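Eladlow Residents' Resource Center
Household Guidance Series
Storing and Caring for Cords, Cables and Small Wiring

Revised 21 October 2019

This guidance sheet is intended for residents of Eladlow and for members of the Center's shared workshop. It covers the storage, inspection and disposal of extension cords, chargers, appliance cords and the small wiring parts that collect in drawers and garages. Repairs to the fixed wiring of a dwelling are outside its scope and should be referred to a licensed electrician.

Before you begin

Set aside an afternoon and a clear surface. A dining table covered with an old sheet is suitable. Bring every loose cord in the household to this one place, including those kept in vehicles, holiday boxes and the back of the linen closet. Cords that are in daily use may stay where they are, but they should be looked over at the same session.

Unplug each cord at the wall before handling it. Grasp the plug itself. Pulling on the cord strains the point where the wire enters the plug, and damage there is often hidden under the molded sleeve.

Residents are asked not to test doubtful cords by plugging them in to see what happens. A cord that looks wrong should be treated as wrong.

Inspection

Run each cord slowly through a dry hand from end to end. Stop at any stiff, flattened or sticky section and look at it under good light. The following conditions mean that the cord should be taken out of service:

Cracks or cuts in the outer covering, however short.
Brown or melted marks on the plug or socket end.
Bent, loose or missing prongs.
A covering that has pulled away from the plug so that the inner wires can be seen.
Repairs made with household tape.

Electrical tape over a damaged covering is not an acceptable repair on any cord brought into the shared workshop. Benedikt Schmieder, who supervises the electrical bench, will cut the plug from such a cord on request so that it cannot be used again by mistake. Residents doing this at home must first confirm that the other end is unplugged, and should take the cutters to a cord only when both ends are in plain sight on the table.

Cleaning

Dust and kitchen grease shorten the life of a flexible cord. Wipe the covering with a cloth wrung out in warm water and a few drops of dish soap, follow with a second cloth dampened in plain water, and dry at once with a towel. Keep moisture away from both ends. Leave the cord unplugged overnight before it is used.

Do not use mineral spirits, nail polish remover or furniture polish. Adhesive left behind by old labels can generally be rolled off with the thumb. Where it cannot, a little cooking oil on a paper towel will loosen it, and the oil should then be washed off with the soapy cloth.

Coiling

Cords should be coiled loosely, in circles wide enough that the covering does not crease. The practice of winding a cord between the palm and the elbow is discouraged. It puts a twist into every turn, and after one winter in the garage the cord will hold that twist permanently.

For long extension cords, the over-and-under method is preferred. Make the first loop in the ordinary way, with the thumb pointing along the cord. Make the second loop with the hand turned so that the cord passes behind the loop just formed. Continue in this manner, one over and one under, to the end. A cord coiled this way can be tossed out flat across a lawn. The method takes some practice – Arnulfo Espinoza demonstrates it at the January open house, and left-handed residents are encouraged to attend, as the printed diagrams are all drawn for the right hand.

Secure the coil with a strip of hook-and-loop fastener or a short length of cotton tape. Rubber bands perish and stick to the covering. Wire twist ties are acceptable on light charging cords only.

Storage of household cords

Store extension cords hanging, on a broad peg or a section of scrap pipe screwed to the wall. A nail is too narrow and will crease the coil at the top. Heavier cords may be laid flat in a shallow bin with nothing stacked on them.

Chargers and other light cords may be kept in a drawer. Cardboard tubes from paper towels, stood on end in a shoebox, will hold one cord each and allow the ends to be seen from above. The tubes wear out in a year or two and can be replaced at no cost.

Do not store cords beside a water heater, furnace or sunny window. Attics are unsuitable in this region during the summer months.

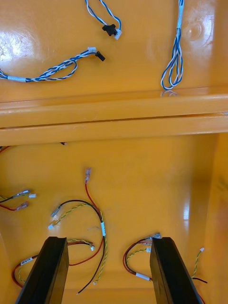 Small wiring parts require a different approach from household cords. They are lighter, their ends are more easily harmed, and they are usually kept for years before being needed. The container matters more than the coil. A smooth-sided plastic tray or housing is a good choice, and a strong single color helps: blue and white twisted wires resting on glossy orange-yellow plastic are found at a glance, and so is a small black connector at the end of them. The same parts in a dark toolbox are easily overlooked. Avoid coffee cans with a cut metal rim, which can nick the insulation as the parts are lifted out.

Lay these parts in without knots and without pulling the turns tight. Where two wires are twisted together as a pair, leave the twist as it was supplied. Keep connectors away from the bottom of a deep container, where the weight of other items may press on them, and never pack loose screws or nails in the same compartment.

Parts taken from an old appliance should be bagged separately, with a slip of paper giving the make of the appliance and the place from which the part came. "Left side, behind lower panel" is a useful note. "Spare wire" is not.

Labeling

Every stored cord should carry a label at the plug end. The Center recommends a folded flag of white cloth tape, written on with a permanent marker before it is attached. The label should state what the cord belongs to and, for extension cords, the length and whether it is suitable for outdoor use. This last item must be copied from the manufacturer's marking. If the marking can no longer be read, the cord should be labeled for indoor use.

Households with several similar chargers may wish to mark the charger and its device with matching dots of colored nail varnish. Henrike Hellwig of the lending desk reports that this has worked well for the Center's own radios and lamps, and that the dots on the Skedo work lamps have outlasted the printed stickers.

A written list kept inside the closet door is helpful in larger homes. Use pencil.

Cords in use

Extension cords are for temporary use. A lamp, freezer or space heater that has been running from an extension cord since last winter needs an outlet nearer to it. Space heaters in particular should be plugged directly into the wall.

Do not run cords under rugs, through doorways where the door closes on them, or across the top of a stove. Do not join one extension cord to another. Where a cord must cross a walkway for a short period, tape it down along its full length with cloth tape and remove it the same day.

Power strips should lie where air can reach them. Lift them from the carpet and vacuum beneath them when the room is cleaned. A strip that is warm to the touch is carrying too much, and some of the items on it should be moved elsewhere.

Residents with pets should inspect low cords more often than others. Rabbits and young dogs will chew through a covering in a very short time. Rigid cord cover, sold in straight sections and cut with a hacksaw, gives better protection than bitter sprays, the effect of which soon fades.

Borrowing and drop-off

The lending desk holds outdoor extension cords, a cord reel and a set of label supplies for short loans. Borrowed cords must be returned dry, coiled and tied. A cord that has been damaged on loan should be handed to the desk with the damaged place pointed out. There is no charge for honest reporting, but the loan of a cord returned knotted and wet may be followed by a conversation with Ms. Hellwig.

Unwanted cords and cables may be left in the gray bin inside the Tuhiwai Street entrance during opening hours. Please remove batteries and bulbs first. Items containing a battery that cannot be removed must be given to a member of staff. Cords do not belong in curbside recycling, where they wrap around the sorting equipment, and they should not be burned to recover the metal under any circumstances.

Questions about this sheet may be directed to Yutong Xiao at the front office. Printed copies in large type are available on request.

Related sheets in this series: Care of Hand Tools; Sharpening Kitchen Knives; Safe Use of Stepladders.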